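Two-arm suturing rig: pre-run inspection, shared workshop
Rig: Vonden bench build. Checked by: Yatziri Gallegos. Date: 20/11/2019

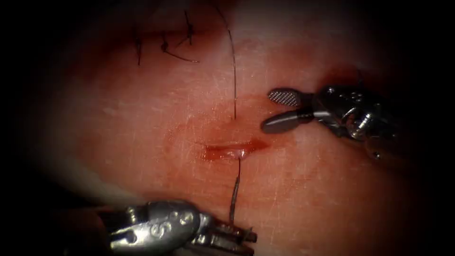 Suturing work on tissue, lower left arm holding the thread, right grasper open.

1. Emergency stop cuts power to both arms
Pass. Pressed it with each arm moving in turn. I would still like it mounted where the person at the far end of the bench can reach it.

2. Arms hold position when power is lost
Fail. The right arm sags by 2 mm. The build notes call this "negligible". Next to an open slit it isn't, and I don't know who decided it was.

3. Grasper jaws open and close fully
Pass, both arms, 50 cycles each. The build notes claim 905 without a fault but there is no log, so I have ignored that.

4. Jaw faces clean, no thread caught in the joints
Pass after cleaning. Look at the mesh face on the right upper jaw under a lamp. A quick wipe doesn't clear it.

5. Thread tension limit
Not accepted. The limit is set in the Dilitz software and has never been checked against a scale. Two tied knots further up the line show that the rig has been used to close tissue. They don't tell me how hard it pulled.

6. Arms cannot strike each other
Partial. The soft stops work at low speed. At 100 per cent they were late once in the session, and once is enough. Keep the speed cap on.

7. View of the work
Pass with comment. The middle is well lit and the corners are nearly black. Anyone bringing an instrument in from the side should do it slowly. I was told the Flustar lamp would fix this. I'll believe it when it's fitted.

8. Cables and strain relief
Pass. One tie replaced at the Aoki connector.

9. Gloves, sharps tub and wipe-down spray at the bench
Tub missing. Needles were in a jam jar lid. Please don't.

Result: not cleared for unattended running. Items 2, 5 and 6 to be rechecked in February, with written readings this time.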